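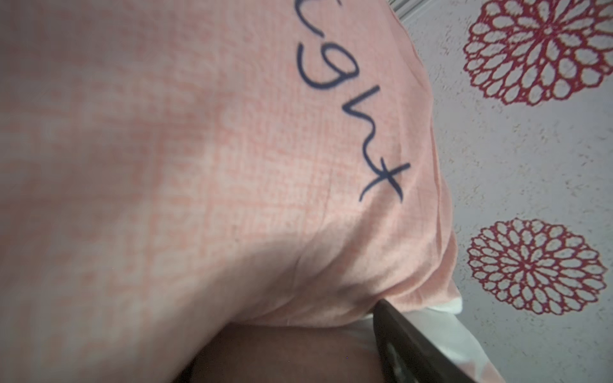 About Prinow

We sell cloth. Cushion covers mostly, also throws, table runners, a few bags. Peter Kratochvíl started it in August with 20 covers and a folding table at the Worska market, sold out before lunch, went home and sewed more.

Now there's a proper shop, 1741 Jelínek Street, the door next to the bakery. Ring if it's locked, we're upstairs cutting.

What we do — plain colors, printed flowers, lettering on the softer stuff. Pinks and reds go fastest, always have. Script lettering can be done to order, one word or a short line, allow 10 days. Send us the spelling in writing please. We print what you send.

Washing: cold, inside out, no dryer. Iron on the back, never accross the letters.

The Oretti range is winding down, when its gone its gone. Ask for remnants, they're in the basket by the till and priced by weight.

Returns fine within 10 days if unwashed. Lettered pieces we can't take back, sorry.

Open mornings, some afternoons — call first if you're coming far.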